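Gripper trials under way at the Gerkesau workshop

29/08/2018

The gripper comparison at our Gerkesau workshop has started, and it is already the liveliest corner of the building! Since July the automation team has been getting the two-arm bench ready for one simple question: which fingers do the best job on small round parts, the kind that love to roll, tip and slide away from you?

Two finger shapes are in the running. The Momer set is slim and fairly stiff, and the Wunderlich set has a softer tip that gives a little when it meets an edge. Both bolt onto the same wrist plate, so a changeover takes one hex key and a bit of patience (the cable clip is still fiddly, and we have asked for a better one). Each set will go through 500 grasps on the same parts, with the same controller settings and the same speed limit, before anyone is allowed to pick a favorite.

The parts come out of our own scrap and spares drawers. There are small wheels, bearing rings, caps, and open motor housings where the fingers have to work close to the shaft without leaning on the windings. That last group is the hard one. A finger that feels wonderfully secure on a wheel rim can be far too wide once it has to reach in next to a coil, and the wrist camera needs a clear view past it as well.

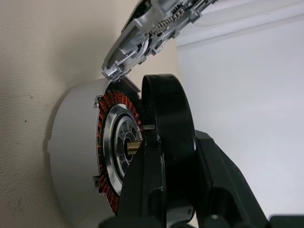
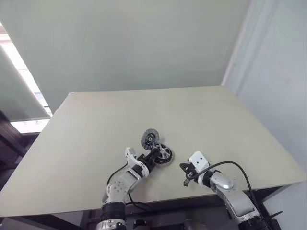 What the cameras have shown us

The wrist camera is proving its worth. From up close it picks up edges and shiny rims that the head camera sees only as a few gray pixels, and that makes it much easier to tell a firm hold from a finger that is merely resting against the part. The head camera earns its place in a different way: it keeps both arms and the whole working area in view, so we can spot a cable that is about to snag or a part that has wandered off.

Polished metal is still a headache. Bright highlights move as the wrist turns, and the software sometimes takes a highlight for an edge. The team has tried softer lighting and a shorter exposure, and the shorter exposure looks like the one to keep. We will run the housings again with it before the numbers go into the comparison.

Early days, but good ones

So far the log holds 3,648 saved camera clips, setup runs included, and 21 changes to the controller settings. Most of those changes were tiny, such as closing a finger a touch more slowly or backing off sooner when the force rises. Small stuff, but it is a real pleasure to watch an arm that used to shove a wheel across the table settle down and take hold of it gently.

Next up is handing a part from one arm to the other, first with the wheels and then with the bearing rings. After that the whole bench moves to Rollach, where there is more floor space and, we are told, a much better coffee machine. Results for both finger sets will be posted on this page when the last grasps are in.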